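Notebook, sim data collection, bathroom set
June, started 8:40

Picking up from Isabelle's page. She left the Pakona scenes loading cleanly but with the old counter height, so first job was to put the new value in and re-save all 14 layouts. Done by 9:30. Layout 6 would not save until I deleted the second light and added it back. No idea why. If it happens to anyone else, do the same thing and write it down here.

Goal for today was teleop demos of counter tidying: reach, pick one item, put it at the target spot, back off to the rest pose. Same instruction text as last week. Solange drove in the morning, I drove after lunch. One operator per block so we can split by operator later if we need to.

Settings, for the record:
Control rate unchanged.
Gripper speed limit down one step from the kitchen set.
Object positions shuffled at every reset, tilt allowed on flat items.
Wall material picked at random from the Grillow pack.
Lights random, but the very dark preset is off.

The dark preset made the wrist view useless near the sink. Isabelle wants it back in for the test split only. Fine with me, but it needs its own folder.

Morning block went well once Solange got used to the lag. Her comment was that the flat items are much harder than the boxy ones. The fingers come down, touch the counter, and the item slides. She started approaching from the low corner of tilted items and lifting that edge first. I would like to keep those demos, they look different from the rest but they are good behavior. Tagged "edge lift" in the log.

Afternoon, me. Slower than Solange. Two things cost time:

1. Arms getting in each other's way. The idle arm's rest pose is too close to the head camera in this room. It takes up a big part of the view and in some resets it hides the near side of the counter. We had the same complaint in the kitchen and moved the pose back, but the change was never copied over to the bathroom config.

2. Resets. After a bad drop the item sometimes ends up under the counter and the reset script counts it as still in play. I have been restarting the episode by hand. Agyeman (the reset tool, not the new branch) has a floor check that we could turn on. Have not tried it.

Saved a head camera view for the rest pose ticket:

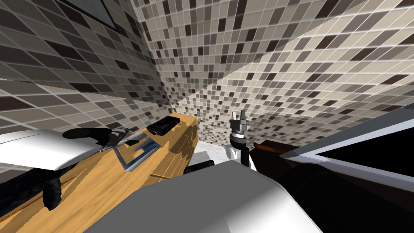

Head cam, bathroom set. Gripper open over the counter, other arm filling the bottom center.

For the ticket: the near arm overlaps the front of the countertop. The tray and the small black item are still clear to the left of the gripper, so an episode with this view is usable. I would not throw these out. If the arm covers the target item at the first step, drop the episode. If it only covers counter, keep it. Solange agrees, Isabelle to confirm.

Count at end of day, after removing the restarts: 469 kept. Some 3 percent of those have the edge lift tag, going by the log. I have not gone through the videos.

Uploaded to Winero under the bathroom folder, raw only. Did not run the trimming step. The start of each episode still has the wait before the operator presses go, so do not train on it yet.

To do:
Copy the kitchen rest pose over, check it does not hit the sink in any layout.
Turn on the floor check and run a short batch with random actions.
Ask Isabelle about glossy materials. The reflections on the dark surfaces look fine to me, but she had a concern about the depth channel there.
Trim, then send Solange a handful to review.
Replace the left pedal, it sticks.

Stopped 5:15. Machine left on, render queue still going.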